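Simiyu > Opinion > Household

Bring back the red handle

Imani Oyelaran

My mother's kitchen drawer had a red potato peeler, a yellow spatula and a tin opener with green grips. You could put your hand in without looking and come out with the right thing, or send a child to fetch "the yellow one" and get it. I have been in my own flat for eight years now and most of what I have bought in that time is grey.

I don't think I chose this. I went into shops needing a whisk or a torch or a clothes brush, and what they had was charcoal, graphite, slate or black. The makers will say that dark colours sell, and no doubt they do when there is little else on the shelf.

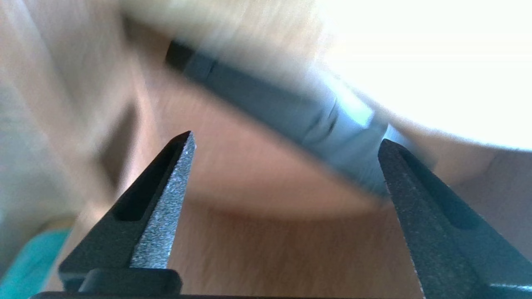

Dark grey is a poor colour for anything you have to find in a hurry. It disappears in a drawer, in a bag, under a sofa and against most worktops. Something long and slate grey, going almost to black at its rounded end, gives the eye very little to go on, least of all when it's moving. Pass a few things like that from hand to hand while clearing up after a meal and you soon stop looking at them. You grab by shape and hope.

Azlan Osman, who I share an allotment with, disagrees. He says that bright plastic dates badly and that grey goes with everything. He is right about the second part, but I don't need a tin opener to go with anything. It lives in a drawer. I need it to be different from the bread knife.

There is also the matter of eyesight. My aunt is losing some of hers, and she has wound orange tape round the handles of the things she uses most. It works well enough, though it peels in hot water and she has to redo it every November when I visit. She shouldn't have to finish the design of a spoon herself. A coloured end would do, or a band near the top.

I'm not asking for a kitchen like a toy shop. I would like there to be 2 versions of ordinary things, one dark and one not, at the same price. Gardeners already get this. Trowels come in orange because people lose them in soil, and I lose far more in the house than I ever have outdoors.

Until then I am buying second-hand. Last month I found a red-handled peeler in a charity shop box, slightly rusty, and it has not gone missing yet.

Contact us | Copyright Simiyu | Back to top

More in Household
Rafferty Zamora: Why I gave up on matching plates
Wanting Song: The case for a smaller fridge
Rohani Halim: Keep the string, throw out the bags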